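Last updated: Sunday, 4pm

TILOV OPENS CLAY TABLE IN FILTURVILLE

New craft room at Sernton, doors from April. Long pale tables, wipe clean – no booking for the first week. Sessions run 10 till noon, seven days, clay included. Room for about 20 people, all ages, under-sevens with an adult please. Aprons on the hooks, bring your own if you prefer. Parking at teh back.
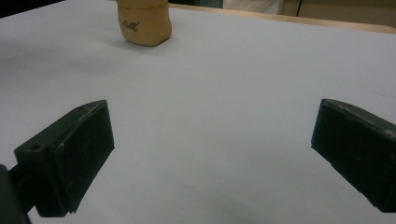
Yurchenko, press desk, Tilov

White tabletop, plenty of space to work. More dates to folow.

We use cookies. Accept / Manage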